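Grelley

A written record of clothes put on beds and what was done about them.

Grelley is a table of 183 garments and almost 4,000 short entries describing how each was picked up, sorted, folded, refolded and, in a depressing number of rows, put back on the pile. It was started in Vosley by people who disagreed over how to fold a sweater. The disagreement is preserved in the notes column.

If you came for a capsule wardrobe, try another repository. There is a great deal of knitwear in this one.

Contents

garments.csv: one row per garment
entries.csv: one row per handling, keyed to garments.csv
surfaces.csv: what the clothes were lying on
vocab.txt: the words we allow, with grudging definitions
miah/: a small script for searching all of the above

The whole thing unpacks to 60 MB, most of it the notes column. We've asked people to be brief.

Getting started

Unpack the archive anywhere and run miah with a garment type, a surface, or both:

miah find knit
miah find knit --surface mat
miah find towel --ended pile

The last one is popular. Miah needs no installation and has no settings worth changing. It will not guess at spelling, so "sweter" returns nothing and "cardigan" returns nothing either, for reasons given under Known problems. 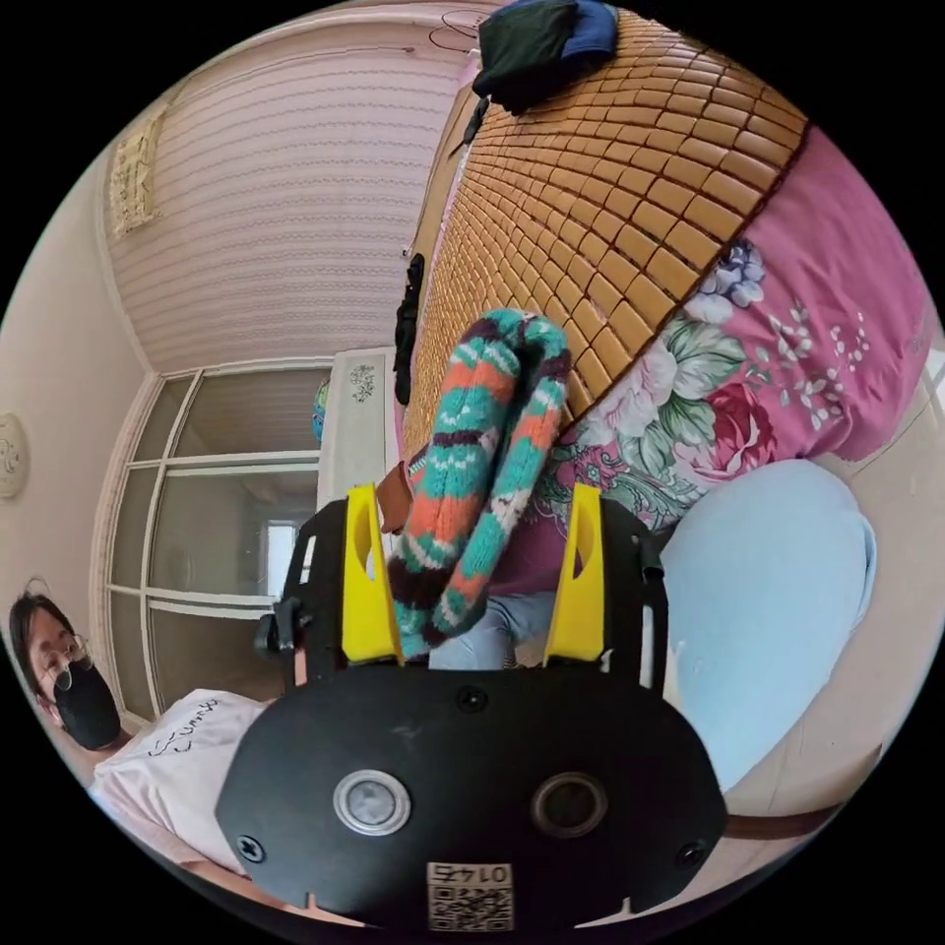
Category: KNIT, LONG

Anything knitted that is longer than it is wide once you let go of it. Stripes and zigzags are recorded in the pattern column; color goes in the color column, up to four, in whatever order you noticed them. With teal, orange, cream and maroon in the same few inches, two people will notice them in two different orders, and both rows are valid. Sort before comparing.

Use the part column when what you're holding is plainly one end or one tube of something. Write "tube" if it's a tube. We had "sleeve," "leg," "scarf end" and "whatever this is" in the first version, and the last of those was the most accurate of the lot. If you can't say what the whole garment is, leave type as knit and move on with your day.

KNIT, LONG has its own fold codes:

K1: halved lengthwise, then in thirds
K2: rolled
K3: looped over on itself and called finished
K0: not folded

K3 was added under protest. It describes a large share of real life and the table was poorer without it.

Other categories

There are 13 in total. The ones you will meet most often:

KNIT, SHORT: sweaters that behave
TEE: printed or plain, any sleeve
DENIM: jeans mostly, folded in half by everyone, so the entries are dull and reliable
TOWEL: hand, bath, and the thin kind that came from a gym
SHEET: see the separate note in vocab.txt, and sit down first
STRAP: belts, cords and ties found with no garment attached
DARK: anything navy, black or very dark green photographed or described badly enough that type is a matter of opinion

DARK shouldn't exist. It's the third largest category. A folded dark green thing beside a folded navy thing becomes one thing by evening, and we would sooner have an honest bin than forty confident guesses.

Camouflage prints go under their type if the type is known and under CLOTH if it isn't. Please stop leaving the row blank and writing "couldn't find it" in the notes. It was funny on the first Saturday.

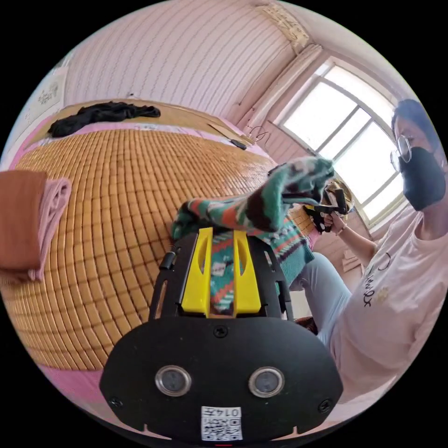 Camouflage-patterned fabric, held up by one end. Patterned knit in front.

Lifting by the end

The lift column takes one of three values: end, middle, scoop.

End is what most people do first. You pinch a corner or a cuff, raise it, and the rest of the garment hangs down and tells you what it is. It's the right choice for identifying things and a poor one for long knits, which stretch under their own weight and then sulk. Middle keeps a sweater in better shape but leaves you holding a lump. Scoop is two hands under a whole stack, and should only be used when the stack was folded to begin with. A scoop of unfolded laundry is recorded as a scoop with the word "optimistic" in the notes, so that Miah can find it.

If a garment is lifted and put down in the same spot, that still counts as an entry. Yes, even if you only wanted to see what was under it.

Surfaces

surfaces.csv is short, and more useful than it looks. The values are mattress, sheet, quilt, mat, table, floor and chair. Chair is there because people insist on the chair.

Mat means a sleeping mat made of small bamboo tiles, laid over the bedding. It's the best folding surface in the table by a comfortable distance. It's firm, it doesn't bunch, and a cuff can be lined up against the rows if you are the sort of person who lines up cuffs. Its one vice is the edge. A long knit laid near the edge of a mat will hang over it given any excuse, and a garment that hangs over gets a yes in the overhang column.

Overhang is yes or no. There was a proposal to record it in inches, and the person with the tape measure has since left the project.

Record the position too, using the bed's own geography: head, foot, near side, far side. "Left" and "right" were dropped after we found that two people sitting on opposite sides of a bed had filled in an entire afternoon of contradictory rows.

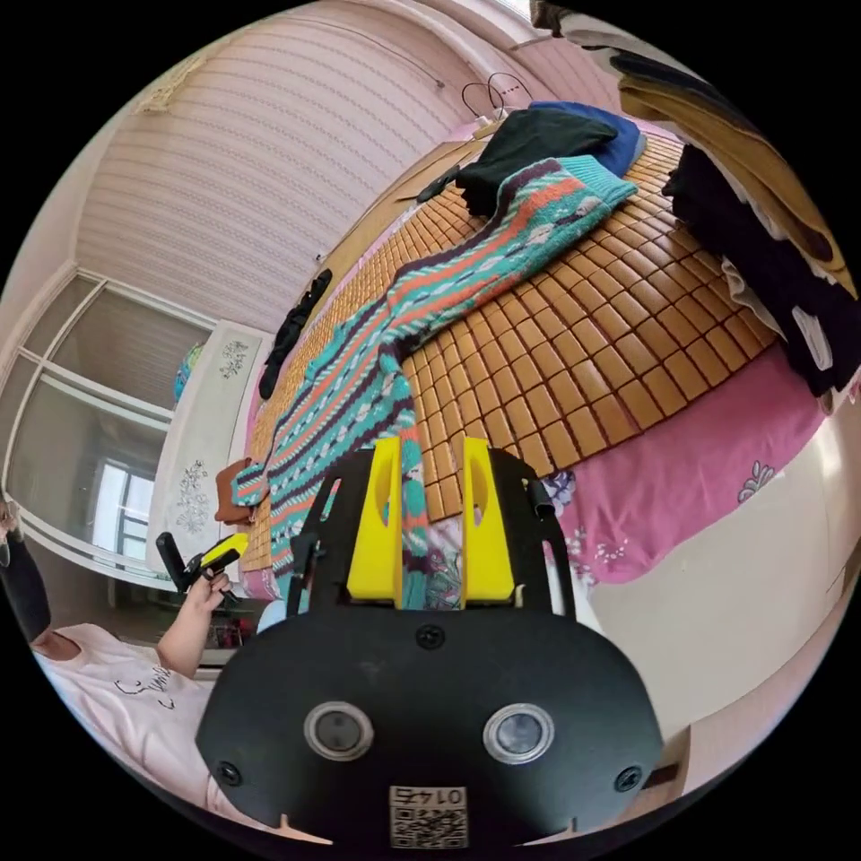
Piles get one row each in garments.csv, with type set to PILE and a guess at the contents in the notes. Don't itemize a pile until you have taken it apart. A tan jacket with something black and something white under it is a pile. Once the jacket is off, it's a jacket and a smaller pile, and you may update accordingly.

Diagonal is a permitted value in the lay column. We used to correct it to lengthwise on the theory that nobody would lay a long garment across a bed corner to corner. The entries wore us down.

Where it came from

About the first half of the garments were carried over from Drulico, an earlier list kept as a single enormous text file with no columns. Drulico rows have a d in the source field. They tend to be terse ("blue one, folded") and their fold codes were filled in later from the wording, so treat them gently. Everything marked v was written in Vosley directly into the table.

No garment is traced to an owner. Sizes were left out on purpose and will stay out.

Known problems

Cardigans are filed under KNIT, SHORT with buttons set to yes. The word itself was lost in a find-and-replace and has never quite come back.

Teal, turquoise and blue-green are used interchangeably. So are maroon, dark purple and "plum," a word one contributor used for nearly everything. Don't build anything that depends on the difference.

Socks are badly represented. They're handled in pairs, entered as singles, and missing in the proportions you would expect.

The ended column (drawer, hanger, stack, pile) is blank in many rows where the writer got bored or was called to dinner. Blank doesn't mean pile, though it's a fair bet.

Adding entries

One garment per row, present tense, no adjectives about quality. "Ugly" has been removed from the notes four times. Use the words in vocab.txt where they fit, and add a line to the bottom of that file where they don't. Run miah check before you send anything; it catches missing keys and the more imaginative fold codes.

Changes

December: STRAP split off from MISC. MISC emptied and deleted. MISC reinstated.
Before that: K3 added, chair added, apology for chair added to vocab.txt.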